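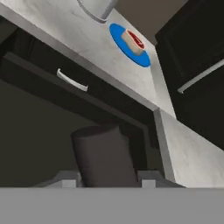 Helmi Ojala
Second-year student, Transportation Planning

Waiting for the 15: A Term Project on Tram Transfers at Grundavska

Our group picked the Grundavska interchange because two of us change trams there every morning and already had opinions. Our supervisor, Aleksandra Pietrzak, asked us to replace the opinions with data. We managed this in part.

The question was simple enough. The timetable gives passengers from the Kunadia line 3 minutes to reach the outbound route 15. How many of them make it? Zulkifli Manurung and I stood at either end of the underpass with stopwatches through the morning peak, while Aniela Jakubowski logged tram arrivals from the upper platform, where there is a heater.

Over the survey period we recorded 2,156 transfers. On paper every one of them should have worked. In practice 60 percent of passengers caught the tram they were aiming for, and the rest got to know the shelter.

The walk itself is fine. Most adults cover it well inside the allowance, even with the detour past the closed staircase, which has been "reopening soon" since before any of us enrolled. The trouble is the signal outside the junction. Inbound trams are held there for a crossing tram that is often late, and the outbound driver, who can't see any of this, leaves on time. Punctuality figures for route 15 are therefore excellent.

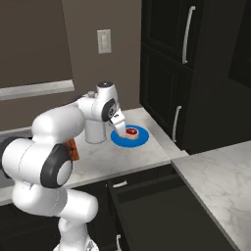 Plate on the counter, with the arm reaching over it.

We tested two fixes in a spreadsheet model. Holding the outbound tram for one extra minute rescued most of the missed connections but pushed the delay down to the single-track section, where it grew. Changing the priority at the junction did better and cost the crossing route very little. Aniela thinks our model is too kind to the crossing route — she rides it — and her objection is in the appendix at her request.

Limitations: we surveyed mornings only, in December, and had no way of following passengers who gave up and walked. Zulkifli's first set of timings was discarded after he started the stopwatch on the wrong tram. The evening peak is left for next term's group.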